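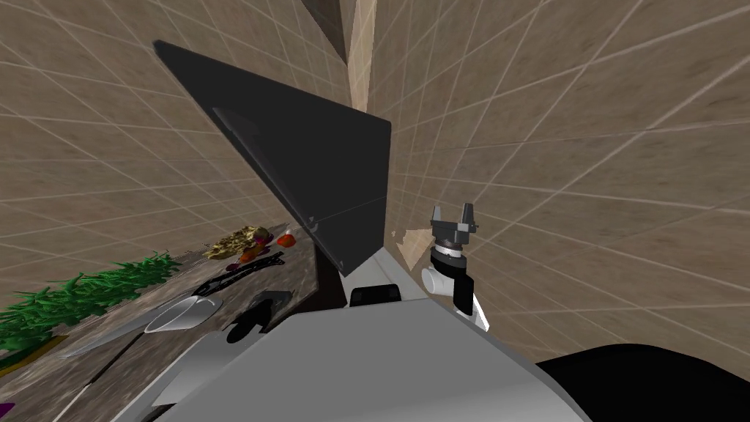
Notes for the fourth lecture: training on randomised views in simulation

Randomising a simulated kitchen means changing what the cameras see while leaving the task alone. The task has the same goal in every episode, the robot has the same joints and the physics runs with the same settings. What changes is surface texture, the objects lying about and the position and angle of each camera. Of these, camera angle is the one students tend to set too timidly. With a strong tilt the grout lines between the wall tiles sweep across the view in curving diagonals, the counter runs steeply downhill, and an open gripper can end up against bare tile, well away from the food and utensils it might be sent to fetch. A policy that has only ever seen level views has no reason to cope with that. These notes cover how the views are varied, what was measured in the Draltden study, and what you need to do for the second assignment.

Background

In the third lecture we looked at behaviour cloning. You have a set of demonstrations, each one a sequence of camera views paired with the commands sent to the arms, and you fit a network that predicts the commands from the views. It is a simple method and it works well when the test conditions match the training conditions. The trouble starts when they don't match. A small error in the first second puts the gripper somewhere the demonstrations never went, the next prediction is worse, and so on.

There are two kinds of mismatch, and it helps to keep them apart. The first is mismatch in state: the arm or the objects are in places not covered by the demonstrations. The second is mismatch in appearance: everything is in a familiar place but looks different. View randomisation deals with the second. It does nothing directly for the first, and several of last year's reports lost marks by saying that it did.

The Draltden study

Draltden is the two-armed kitchen set-up used in our own lab. The study was run by Lewis Kerr, and the write-up is on the course page. I give only the parts you need.

The training set has 1874 demonstrations, all recorded in simulation by an operator driving both arms. Each demonstration was recorded once and then rendered again several times with different textures, clutter and camera positions. This is the main attraction of working in simulation. The commands and the physics are stored, so a new view of an old demonstration costs only rendering time.

Three things were varied.

Surfaces. The counter, the walls and the cabinet fronts each draw a texture from a list. Some are plain and some are busy. Busy stone with branching pale veins is the hardest case for edge-based methods, as a vein can look very like the outline of a thin object.

Clutter. Food and utensils are dropped on the counter before the episode begins and left to settle. They are allowed to overlap. Any drop that puts an item on top of the target is rejected and drawn again.

Cameras. There is a body camera and a camera on each wrist. The body camera is moved and tilted by a random amount, up to a limit. The wrist cameras are moved only a little, because a wrist camera that is shifted too far starts to look through its own housing.

The tilt limit is the setting that was studied. Two limits were compared, 15 degrees and 35 degrees, with a third policy trained with no tilt at all. All three used the same demonstrations, the same network and the same number of training steps.

How it was tested

The test is a pick task. One arm reaches for a target on the counter, closes on it and lifts. A trial counts as a success if the target is clear of the counter and still held when the time limit is reached. Knocking other items about is allowed. Dropping the target and picking it up again is allowed too, provided it is in the gripper at the end.

Each policy was given 35 trials, with the same starting states for all three. The test cameras were tilted to angles drawn from the full range, so the policy trained without tilt was always working outside its training conditions except by luck of the draw.

The policy with no tilt succeeded in six trials. The policy with the smaller limit succeeded in 15. The policy with the larger limit did better again, but its results varied a good deal between training runs, and for that reason Kerr reports it as a range in the write-up. Please read that section before you quote any number from it.

Two points about these results.

First, this is a small number of trials. The gap between the first two policies is wide enough to take seriously. The gap between the second and third depends on which training run you pick, and you should not treat it as settled. The assignment asks you to work out confidence intervals for the first two. Use the Wilson interval from the second lecture; the simple normal one behaves badly when counts are this low.

Second, success or failure at the end says little about where a trial went wrong. The write-up sorts failures by stage: reaching, closing, lifting. Without tilt in training, most failures were at the reaching stage. The arm set off in the wrong direction and stayed wrong. With tilt, reaching mostly recovered and the failures moved to closing.

The wrist view

The move from reaching failures to closing failures makes sense once you think about which camera matters when. During the reach, the body camera carries most of the useful information. In the last few centimetres the wrist camera takes over. By then the gripper's own black housing fills much of the bottom of the view, the fingers stand open to left and right, and the target sits in the gap with its lower part hidden behind the housing. A smooth, pale, rounded object gives the network little more than a dome shape and some soft shading to work from. The other arm can be in view as well, and it has strong edges of its own. On veined marble, with a second gripper full of small cut-outs coming in from the upper left, the target may be the plainest thing in the picture.

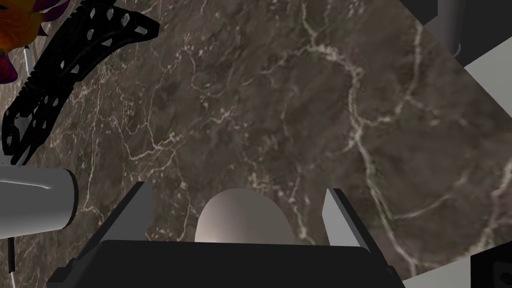 What the network is using

Kerr ran a masking test to find out which parts of the view affect the predicted command. A grey patch is placed over one part of the view, the prediction is made again, and the change is recorded. The patch is then moved and the process repeated until the whole view has been covered. The result is a map showing where the network is sensitive.

For the policy trained without tilt, the body camera maps were brightest along the back edge of the counter. It had learned to use that edge as a sort of ruler. This is a good strategy when the camera never moves and a bad one when it does. For the tilted policies the maps were brightest on the gripper and on the target.

In the wrist maps all three policies responded strongly to the inner faces of the fingers. That is fair enough, as the width of the gap tells you how far the gripper has closed. They also responded to the other arm when it came into view, and this is a problem – the other arm has no bearing on a one-arm pick. Training with the second arm parked in varied positions reduced the effect but did not remove it.

A limit of the masking test: a grey patch is itself something the network has never seen. A large change in the prediction may mean that the hidden part was important, or that the patch was confusing. Kerr repeated the test with a blurred patch and got similar maps, which is some reassurance.

Compared with Plisel and Macedo

Two other methods come up in the reading list and students often mix them up with this one.

Plisel keeps the cameras fixed and corrects the view before it reaches the network, using the known camera position to warp the view back to a standard one. It needs good calibration. Where the calibration is good it uses less training time than randomisation. It can't fill in surfaces that were hidden from the real camera position, so large tilts leave holes in the corrected view.

Macedo gives the network the camera position as an extra input alongside the raw view. It still needs varied views in training, or the extra input is constant and the network ignores it. Think of it as an addition to randomisation.

Neither has been run on the Draltden tasks, so don't compare their published success rates with the figures in these notes. The tasks, the time limits and the definition of success are all different.

Second assignment

You will be given a reduced set of demonstrations and a rendering script. The steps are as follows.

1. Render the demonstrations with no tilt and train a first policy with the settings supplied. Don't tune anything yet.
2. Render them again with a tilt limit of your choice, and say in your report why you chose it.
3. Train a second policy with the same network and the same number of steps.
4. Run both on the supplied starting states and record the outcome and the stage of failure for each trial.
5. Work out the intervals and say plainly whether the two policies can be told apart.
6. Run the masking test on the body camera for one success and one failure from each policy.

Check a handful of rendered views by eye before you train. If a tilted view has lost the counter entirely, your limit is too large or you have applied the rotation about the wrong point. The second mistake is more common. The rotation should be about the centre of the camera.

Keep the random seeds with your results. Reports without seeds will be returned unmarked.

Reading: the Draltden write-up, all sections; the Plisel paper up to the calibration appendix; the Badelholm workshop notes on small-sample testing. The Macedo paper is optional.

Questions about the rendering script go to Lewis Kerr, and questions about marking go to me.

Glenys Bellamy
Last revised 7 Jul 2019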